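Notebook, bench 2, December
Handheld rig: does demonstrator speed matter?

Started at half past nine, later than planned. Narayanan Iyer had the good chair and would not be moved by reason or biscuits.

Background, for whoever reads this after me. The policy trained on the first Rikevach batch does the approach to the basket nicely and then dithers at the front wall. It hovers, backs off a bit, comes in again, hovers. Rekha Bangera's theory is that we taught it to dither, as all of us slow down and fuss at that point when we're holding the rig. My theory was a bad time offset between the two handles. We agreed to test hers first, on the grounds that hers was cheaper. I want it noted that I was gracious about this.

Set-up
White board on the table, wire basket towards the back of it, flat tray inside. Same as the Kocsis runs except for the board, which we've gone over to for good. The bare wood was giving the tracker opinions.

Method
Two conditions, 40 demonstrations each, same person throughout (me). "Slow" means do it as you normally would, fussing allowed. "Steady" means keep one pace from the start position right through to the basket, no pausing at the wall. Plodton logs both handles and the dome. Trim the ends, resample, train one policy per condition from the same seed, then let the arm have a go tomorrow.

Keeping one pace is harder than it sounds. You get near the wire and your hands want to have a little think. Rekha suggested counting under my breath, which worked, and which Narayanan asked me to stop doing after ten minutes.

Hands go over the top of the handles, knuckles up. I tried an underhand grip for a few practice goes and my wrists ran out of travel just where the basket starts, so that's out. Please don't reinvent it.

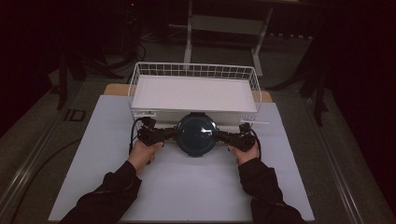
Results so far
Slow: all 40 usable. Median time at the wall 872 ms.
Steady: two thrown away (one sneeze, one phone). Redone straight after. Median time at the wall 375 ms.

So the fuss is real and it's in the data, and it is mostly my fault. Whether it is what makes the policy hover is a separate matter and we shouldn't start telling people so until the arm has run. I looked at the handle offset while the files were copying. It's small and it's the same in both sets, which does my theory no favours.

One thing I didn't expect: the steady paths are more spread out from side to side. If you don't stop to line up, you don't line up. Roughly a thumb's width at the front wall, by eye from the plots; Rekha will do it properly in Cultia. It may be that we swap a policy that hovers for one that clouts the basket with confidence.

Snags
The right-hand cable got round my wrist twice. Longer loop, or tape it to the sleeve.
Plodton still names every session "untitled" unless you tell it before you press record. I have told it before. I will tell it again.

To do
Train both overnight (slow first, in case the queue falls over).
Ask Narayanan to record a steady set, so we know it isn't just my hands.
Mark the basket's position on the board in pencil.
Get the chair back.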